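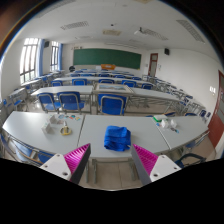
Can I dispute a reweigh charge on an LTL shipment?

Satish Sandhu
I run a small parts shop and send out a pallet or two a month. In August I shipped one through Prallen and the final bill came back higher than the quote. They say the pallet weighed 2,134 pounds on their scale, which is 295 more than I put on the bill of lading, and they added a $52 reweigh fee on top of the extra freight. I got my number by adding up the weights on the cartons. Can I dispute this, and what do I send them?

mel_on_dock_four
You can dispute it, but you need a weight of your own from a scale to have much of a chance. Send the carrier a copy of the bill of lading, a scale ticket or a photo of the readout with the pallet on it, and the packing list, and ask them for their inspection certificate (that's the record of their own weighing, with the date and terminal on it). If your paperwork and theirs don't agree, they'll sometimes take the charge off or split it with you.

Now the part you probably won't like. Adding up carton weights leaves out the pallet! A regular 48x40 wood pallet runs maybe 35 to 50 pounds, more if it's been sitting out in the rain, and then you've got your wrap, strapping, corner boards, whatever you put on top so it won't get stacked. That won't get you all the way to the gap you're looking at, though, so I'd go back over the packing list and see if a carton got added after somebody typed up the paperwork. I've done that myself more than once and argued with the carrier for a week before I found it in my own sent mail.

Check these before you call:
- the weight on your copy of the bill, and whether it's the same on the driver's signed copy
- the number of handling units (if they moved two pallets and you listed one, it can get tangled with somebody else's freight)
- the freight class, because a new weight on the same size pallet changes your density and the class can move with it
- the deadline in their rules tariff for disputing

That last one matters. Some carriers give you months and some give you a lot less, and the billing desk is not going to remind you.

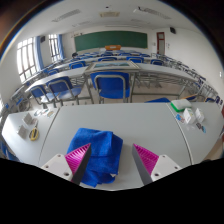 Anyway, once you've got all that together, email it, don't phone it in. I put the pro number in the subject line and keep the message to four or five sentences. "We declared this, you billed this, attached is our scale ticket, please correct." The first person who opens it can usually fix the small ones, and if they have to send it up the line they just forward it. When I used to write those long angry ones they sat for weeks. And pay the part you agree with while you wait, or they may put your account on hold and then you've got a whole different problem.

If you booked through a broker, go to the broker first. Prallen will only talk to whoever they're billing.

gravelroadgary
They always win. Just pay it and round up next time. I add 10 percent to everything and haven't had a reweigh in years.

pat.k.shipping
I wouldn't round up like Gary does, you're paying for freight you didn't ship, and on the edge of a weight break it can go funny in either direction.

What fixed it for us was buying a floor scale. Ours is a used Prorari, good to 3,000 pounds, with a little ramp so you can roll a pallet jack right up on it. (Remember to subtract the jack. Ours is written on the handle in paint marker.) I got it from Chettiar when they were clearing out their back warehouse and it needed a new cable and a calibration. Somebody comes out once a year to check it and leaves a certificate, and I attach that certificate to any dispute along with the readout photo. Before we had it I was just telling them "our cartons say so" and I don't think I got a dime back.

If you only ship a pallet or two a month, ask around first. The feed store near us will weigh a pallet if it's already on your truck, they weigh you full and then empty, but those big truck scales read in 20 pound steps so it's not great for light stuff.

Comments

Satish Sandhu: Thanks everybody. Went through the packing list and there are two boxes of brackets on there that never made it onto the bill of lading. So most of it is mine. Still going to ask for the inspection certificate and see about the fee.

mel_on_dock_four: Ha, brackets. Ask nicely about the fee, first time they might waive it.

tinaR: does the class thing apply if you ship everything at a flat FAK rate?

pat.k.shipping: Depends how your agreement is written, Tina. Ours covers a range of classes and we've never been bumped inside it, but the reweigh still counts.

gravelroadgary: 10 percent. Works for me.

Contact the Prareck help desk | Copyright Prareck Community | Back to top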